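Ticket 833: Simulated wrist camera, Fotent two-finger gripper vs. Kauppinen gripper
Status: Open, reopened 2 times
Component: grippers / sim rendering
Opened: September 2022

Same arm, same controller, same upright cylinder. With the Kauppinen model loaded, the grasp check passes. With the Fotent model, the width estimator sulks and returns a different answer on every run, none of them useful.

Tried so far:
Swapped the controller config for the Laller one. No change, apart from new warnings.
Reset the finger offsets to default. No change.
Ran 145 grasps overnight with the Fotent. The estimator rejected 13 and was confidently wrong about plenty of the others - I would have preferred more rejections.
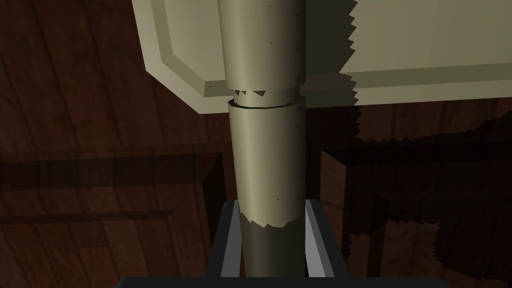 Rowena Cabrera
Gripper evaluation, Clundusholm lab

Look at the rim of the collar and the ragged edge lower down, just where the cylinder drops between the fingers. The panel behind has a zigzag shadow to match. My estimator looks for clean edges and is being fed a bread knife.

So I suspect the shadow map before I suspect the gripper, which pains me, as I had already drafted the rude email to Fotent. Next step is to turn shadows off and rerun both grippers with the same seeds. If the Fotent numbers settle down, this ticket moves to rendering and I delete the draft.

Please don't close this as "cannot reproduce" again. Load the Fotent model and leave the shadows on.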